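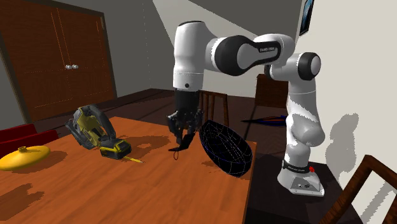 4. The Open Day Demonstration

4.1 Setting and purpose

The simulation environment described in Section 3 was shown to the public for the first time at the Karkonell open day in May. The event is held each year for local residents, school groups, and staff from neighboring firms. The Iken project was given a room on the ground floor and was asked to present its work in a form that people without a technical background could follow. We treated the day as a chance to learn how such visitors read a simulated robot scene, and in particular what they expect the robot to do before they are told its task.

The demonstration was planned by Prys Gough and Marlene Barros. Arlindo Marinho prepared the scenes and ran the simulator. Estela Cisternas led the discussions and kept the written record on which this section is based. Marlene Quintana reviewed the notes afterward and had no contact with visitors on the day.

4.2 Procedure

Visitors were received in 2 sessions, one in the morning and one in the afternoon, each lasting 40 minutes. A total of 40 visitors signed the attendance sheet. Children under sixteen attended with a parent or teacher, and their remarks were not recorded.

Each session opened with a short spoken introduction. The simulator was then shown on a large screen with the scene paused. Before any motion was played, visitors were asked to say aloud what they thought the robot was about to do and which parts of the scene had led them to think so. The motion was then run, stopped at several points, and run again from a second viewpoint chosen by the group. The final part of each session was left open for questions.

The set of scenes comprised eight tabletop layouts, all built in the same furnished room. Figure 1 gives one of them, with the arm reaching over the table from its pedestal and the fingers of the hand curled down toward the surface. The circular saw and the large black bowl lie on opposite sides of the hand. We chose household furniture over a plain laboratory floor so that visitors could judge distances against things they knew, such as the height of a chair back or the width of a wardrobe.

4.3 Observations

The remarks made before the motion was played fell into clear groups. Most visitors who spoke first named a tool as the target, even in layouts where another object was closer to the hand. When asked why, they tended to answer in terms of use: a saw is for something, and a robot was assumed to be there to use it. Several visitors were uneasy about a power tool within reach of the arm and asked whether the real system would be allowed to switch it on. The answer given was that the tasks in the present study consist of grasping and moving objects only.

The blue mesh drawn over the bowl drew more questions than any other feature. It was taken by some for a sign of danger and by others for a sign that the object had been selected. One teacher in the afternoon session asked whether the robot could see the mesh. We had not expected this reading, and the introduction to later demonstrations was changed to state plainly that the mesh is a display aid.

Shadows were also discussed. Visitors used the shadow of the hand to decide how far above the table it was, and a number of them changed their estimate when the viewpoint was moved. This agrees with the findings of our earlier pilot with Fontes staff, in which layouts shown without shadows led to longer pauses before an answer was given.

4.4 Limits of the exercise

The open day was not a controlled study. Visitors answered in front of one another, and early answers plainly shaped later ones. The order of the layouts was the same in both sessions. No audio was recorded, so the account depends on notes taken by one person. For these reasons we report no rates or tests in this section, and the remarks are used only to guide the design of the questionnaire in Section 5.

Two changes to the software followed from the visit. The mesh overlay can now be turned off from the main panel, and the paused view can be turned by the visitor with an ordinary mouse. Both were included in the version supplied to Jornance for the second round of testing.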